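Camard residents get free tables and sorting boxes for the June swap

Households in Camard can pick up a plastic storage box at no charge this month, ahead of the neighborhood swap at the Hirvonen hall. The Nastside residents' association has bought 600 of the boxes from Tekasell, a supplier of household goods, and 524 of them had been spoken for when the sign-up sheet was last updated.

The boxes are meant for the small stuff that tends to get lost at a swap: buttons, game pieces, drawer knobs, craft supplies. Last year most of it arrived in shopping bags, and a good part of it ended up on the floor before the doors opened.

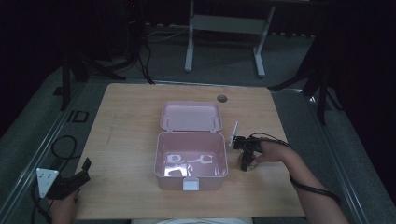 Jarmo Nurmi
Neighborhood reporter

The pink box has a hinged lid that folds all the way back, and a small white latch on the front. With the lid open it lies on the table behind the tub, so a person sorting can reach in from the front or either side. Each household may take one box and keep it after the swap.

Anyone bringing small items is asked to sort them at home if possible. Pieces that belong to a set should go in together, with a slip of paper saying what the set is. Loose batteries, medicine and anything sharp will be turned away at the door. Glass is accepted if it is wrapped.

Boxes can be collected at the side entrance of the hall between 4 and 7 p.m. Residents who signed up should give the name they used on the sheet. Whatever is left after sign-ups are filled will go to the first people who ask.

The association is also giving away its old work tables once the swap is over. There are 30 of them, and they will go to residents, schools and clubs in the area. Requests can be left in the mailbox by the hall office.

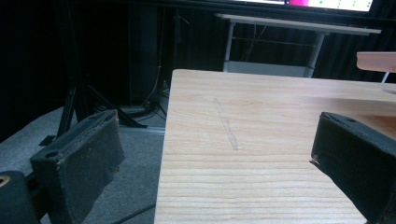

The tables will be handed over as they are, and the association will not repair or refinish them. People who want one should come and look before putting their name down. Expect signs of use on the light wood, such as the faint gray line that runs across the grain of one top and ends in a darker mark. Delivery is not included, and tables have to be gone within a week of the swap.

The hall has room for 300 visitors at a time. Doors open at 10 a.m. for people dropping things off and at noon for everyone else. Entry is free, and items left at the end of the day will be passed on to the thrift store on the same street. Strollers can be parked in the entry hall, and the parking lot behind the building will be open until 6 p.m.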